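The quote from Skelari came to 2047 pounds for each arm, fitting included, and the garden centre at Nundton wanted two. Darnon read it standing up. Then he asked what the cheaper ones were like.

"Slower," said Zakaria. "And you'd pay 406 a year for someone to look at them."

She had put the bench time on a separate sheet. Packing one tool bag by hand took a minute, and they sold most of them in April. 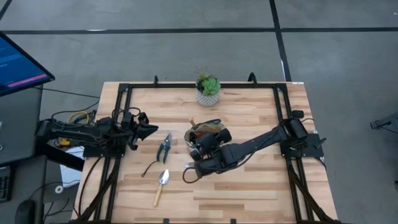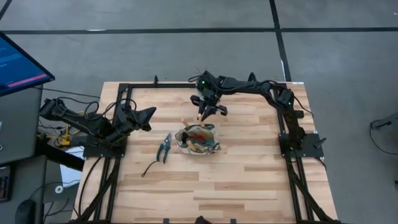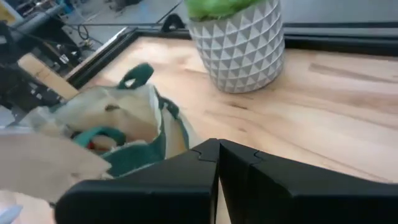
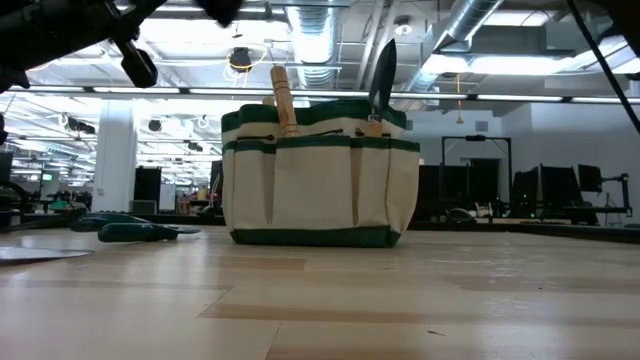 Chenxi Zheng

Darnon turned the sheet over. The back was blank, so he wrote 1813 on it and drew a line underneath.

"That's what's left in the equipment budget," he said. "After the boiler."

"Then it's one arm, and not this year."

"Can one arm hold a bag open and fill it?"

Zakaria thought about the shears. "No," she said. "I'd want two."

He asked how long the quote was good for. She told him 11 weeks. He folded the sheet and put it in the drawer with the boiler papers, and she went down to the shop to ask whether the bags could be ordered with wider tops.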